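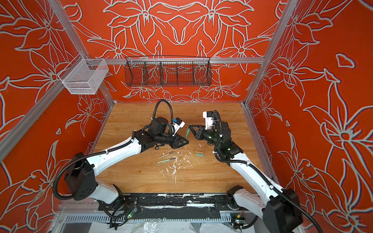
Pricing the table, the rails and the bins before you price the arms

The arms are the part people shop for first, and the part that is easiest to compare. Most overspending on a small two-arm bench comes from everything around them. These tips are for a home shop or a shared workshop planning a first setup for light work such as trimming, sorting or whittling.

Work out the footprint with both arms stretched

Lay masking tape on the floor for the table, then add the swing of each arm toward the other and out to the sides. Two arms mounted along the same front edge should meet comfortably over the middle of the tabletop. If they only meet at full stretch, buy a narrower table. Leave room to walk behind it, and room for a vacuum hose.

Frame first, panels second

Aluminum extrusion costs more than lumber and is worth it if you expect to change things. Baskets, shelves and lights can all hang off the same rails. Buy one length more than your drawing calls for. Wall panels can be whatever you like, patterned or plain, but if you use wrist cameras, test them against a sample of the panel before you order the full set.

We priced the frame kits from Enderska and Schwerdtfeger. Enderska cuts to length and charges by the cut. Schwerdtfeger sells fixed lengths with the corner brackets included. For a simple three-sided enclosure the fixed lengths came out cheaper, with some sawing to do at home.

Hang the storage

Wire baskets on the back and side rails keep blanks and hand tools off the table. A long one with dividers suits sticks and small parts. An open box type is better for rags and brushes. Check the hook size against your rail, and hang them high enough to clear the wrists with the cables attached. The cable loop over a wrist stands up taller than the wrist itself - measure to the top of the loop.

Put cleanup in the budget

Shavings and flakes spread well past the spot where the work happens. They get onto the mounting plate and in among the cables. Plan for:
a bench brush and a small vacuum with a narrow nozzle
a plastic sheet for the floor
covers for any open circuit boards near the front edge
a spare set of gripper fingers

Our line for this was $89, and it was gone in the first two months. The finger sets from Bastovex were the largest item.

Add up the extras on one sheet

Keep the arms on their own line and total the rest separately. Ours came to $741 with the frame, table, baskets, cable sleeve and cleanup items. Flundumura ships tabletops flat and charges extra for delivery past the curb, so ask for that figure in writing.

Order the table last. Rail lengths and arm mounts are harder to change once they arrive, and a tabletop can be trimmed.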